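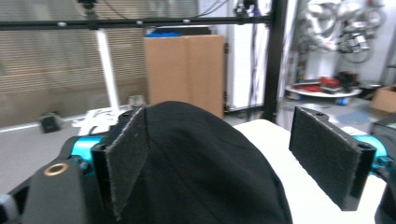
Figure 2. Hand-held gripper with fingers open at a black fabric object. The left pad has frayed edges.

7.4 Fault: finger pad is frayed or comes loose

The felt pads on the inner faces of the fingers are wear parts. When the edges become fuzzy, single fibres can catch in fabric and pull it along when the fingers open. The Wimel controller then reports fault 929 (release not confirmed) and stops the recording.

CAUTION: Danger of pinching. The fingers can close without warning when fault 929 is cleared. Keep your hand out of the space between the pads until the power is off.

Do the following when the fault appears:

1. Do not pull the tool back. Hold it still and press the stop key.
2. Support the fabric with your free hand from the outside and move it slowly away from the pad.
3. Switch off the tool and disconnect the supply cable. Wait until the status lamp is dark.
4. Examine both pads. A pad with fuzzy edges on one side only must also be changed.
5. Pull the old pad off, beginning at the fingertip. Remove the rest of the glue with a plastic scraper.

Note: Do not use a metal blade. Scratches on the finger make the new pad come loose earlier.

6. Press the new Lammers pad on the finger for 100 seconds. The pad must not cover the screw holes.
7. Repeat steps 5 and 6 on the other finger. Pads are always changed in pairs.
8. Connect the supply cable, switch on and clear the fault in the Melline menu under "Service".
9. Open and close the fingers 2 times with nothing between them. Both pads must meet flat.

If fault 929 comes back with new pads, the cause is probably the finger position. Continue with section 7.5.

Change interval: 2,000 grips on smooth parts. For fabric please inspect the pads at the start of every shift, also when no fault was shown. We have received back tools with more than 2,000 grips on woven material, and on these the glue was already open at the corner.

Spare pads are ordered from Kisetti Service, contact Kagiso Venter. Please give the serial number of the tool with the order.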